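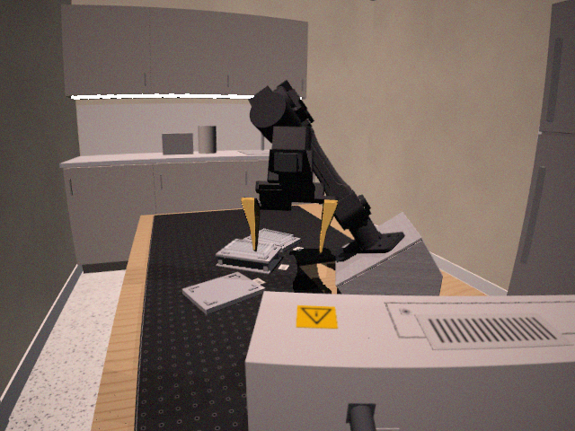

Visita à Joltov: o carro que anda a ar comprimido (ou quase)

Fui à Joltov no dia 5 de novembro, com a carrinha emprestada do meu cunhado e uma lista de perguntas que trazia desde a primavera, quando saiu o primeiro folheto. O folheto prometia um citadino de dois lugares movido a ar comprimido, sem bateria de tração, sem depósito de combustível, carregado numa bomba de compressor em poucos minutos. Já li esta promessa pelo menos quatro vezes na vida, com quatro nomes diferentes na grelha. Desta vez havia portas abertas, e achei que o mínimo era ir ver.

O pavilhão fica numa zona industrial onde metade das placas de rua desapareceu. Dei duas voltas à rotunda antes de perceber que a entrada era pelas traseiras de um armazém de azulejos. À porta davam-nos um crachá, uma garrafa de água e um papel para assinar em que nos comprometíamos a não fotografar a zona de ensaios. Assinei. A zona de ensaios, soube depois, era uma porta fechada.

Quem nos recebeu foi Kalliopi Raptis, responsável pela engenharia do projeto, que fala um português muito correto e com menos adjetivos do que o folheto. Éramos um grupo pequeno: dois donos de oficina, um casal que queria saber o preço, alguns estudantes e eu. A apresentação foi feita ao lado do carro, que se chama Zutari e que é, há que dizê-lo, um objeto simpático. Frente curta, rodas nos cantos, portas que fecham com um som decente. O banco do passageiro fica um pouco recuado em relação ao do condutor, solução que já se viu noutros lados e que resolve bem o problema dos ombros.

Depois vieram os números. O depósito de ar ocupa o piso todo, e a Joltov anuncia 496 kg para o carro completo, em vazio. Perguntei se «em vazio» queria dizer sem passageiros ou também sem ar, pergunta que provocou alguns sorrisos, mas o ar a alta pressão pesa, e num carro destes não pesa assim tão pouco. A resposta foi que o valor era sem ar. Muito bem. Ficou por dizer quanto se acrescenta.

O que me interessava era a autonomia. No painel da entrada não aparecia nenhuma. No folheto da primavera aparecia «uso urbano diário», expressão que serve para uma ida à padaria e para uma volta completa à cidade. Um dos donos de oficina insistiu e Kalliopi Raptis explicou que o protótipo tinha somado 1.196 km de ensaio no total, em pista, ao longo de vários meses. Perguntei quantos enchimentos isso tinha exigido. Não tinha ali o dado. Prometeu enviá-lo por correio eletrónico e eu deixei o endereço, escrito com letra de imprensa para não haver desculpas.

Fico sempre desconfiado quando uma empresa sabe os quilómetros até à unidade e não sabe os enchimentos. São os dois números da mesma folha.

A física do assunto é conhecida e não é amiga. O ar comprimido guarda pouca energia para o volume que ocupa, aquece ao ser comprimido (e esse calor perde-se quase sempre) e arrefece ao expandir, a ponto de poder formar gelo nas condutas. Houve locomotivas de minas a ar comprimido no século XIX, e funcionavam, porque andavam devagar, em percursos curtos, com um compressor à espera no fim da linha, e porque numa mina com gás ninguém queria faíscas. Numa avenida com semáforos as contas são outras. A Joltov diz ter resolvido o gelo com um permutador que vai buscar calor ao ar ambiente. Num dia de inverno, o ar ambiente tem pouco para dar. A isto a engenheira respondeu com franqueza que os ensaios em tempo frio ainda não tinham sido feitos.

A volta no parque

Quem quis pôde andar no carro, um de cada vez, no lugar do passageiro. Ao volante ia Valter Teixeira, o condutor de ensaios, homem de poucas palavras que me pediu para puxar o cinto com força, que o enrolador prendia. Demos a volta ao parque de estacionamento e regressámos pela rampa de cargas. O arranque é agradável, quase sem hesitação. O ruído é que não tem nada a ver com o silêncio do vídeo promocional: há um sopro ritmado atrás das costas, parecido com o de um autocarro a abrir as portas, só que não para. A vinte à hora ainda se conversa. Não sei como será a cinquenta, porque não lá chegámos.

Na rampa, Teixeira acelerou antes do início da subida. Perguntei se era preciso. Disse que era hábito.

Reparei também que, entre cada passageiro, alguém ligava uma mangueira ao carro. Chamavam-lhe «manter a pressão de demonstração». A mangueira vinha de um compressor elétrico encostado à parede exterior, ligado à rede trifásica, do tamanho de um frigorífico grande. Esse compressor não entra nas contas do folheto, onde se lê «zero emissões» e onde a eletricidade nunca é mencionada. Um dos estudantes perguntou qual era o rendimento do conjunto, da tomada até à roda. Foi a melhor pergunta da tarde e teve a resposta mais comprida, com muitas referências a recuperação na travagem e nenhuma percentagem.

Fornecedores, preço e prazos

O motor de pistões não é da casa. Vem da Tornico, que fabrica ferramentas pneumáticas e que, segundo nos disseram, adaptou um modelo industrial. As válvulas são da Pacheco. Isto parece-me a parte mais sensata do projeto, porque são peças feitas para trabalhar muitas horas seguidas e que qualquer mecânico de fábrica sabe desmontar. Os donos de oficina ficaram visivelmente mais contentes neste ponto. Um deles meteu a mão debaixo da tampa traseira e concluiu que se chegava bem aos filtros.

A inspeção dos depósitos já é outra conversa. Um recipiente a alta pressão instalado debaixo dos pés tem de ser verificado por quem esteja habilitado para isso, e não ficou claro quem seria, com que frequência e a que custo. A Joltov espera que a homologação trate da questão. A homologação, por sua vez, ainda não foi pedida.

Quanto ao preço, o casal que lá foi por causa dele saiu sem o saber. Há, isso sim, uma reserva de 1.000 euros, reembolsável «nos termos das condições gerais», que estavam num código impresso num cartaz. Li-as no telemóvel, à sombra do pavilhão. A devolução pode ser pedida até ao anúncio da data de produção, e depois disso converte-se em crédito para a compra. Não havia nada escrito sobre o que acontece se a data nunca for anunciada. Perguntei na receção e tomaram nota.

Para quem quiser ir: as visitas continuam até ao fim de novembro, em grupos de 10 pessoas, com marcação. Levem calçado fechado, que o exigem à entrada do pavilhão, e contem com cerca de meia manhã se quiserem andar no carro. Há café de máquina, fraco. O estacionamento à frente do armazém de azulejos é reservado, e o segurança do armazém leva o assunto muito a sério.

Gostei da engenheira, que nunca disse uma coisa que eu pudesse apanhar em falso, e gostei do banco recuado. Não deixei reserva. Continuo à espera da mensagem com o número de enchimentos e, se chegar, acrescento-o no fim deste texto com a conta feita.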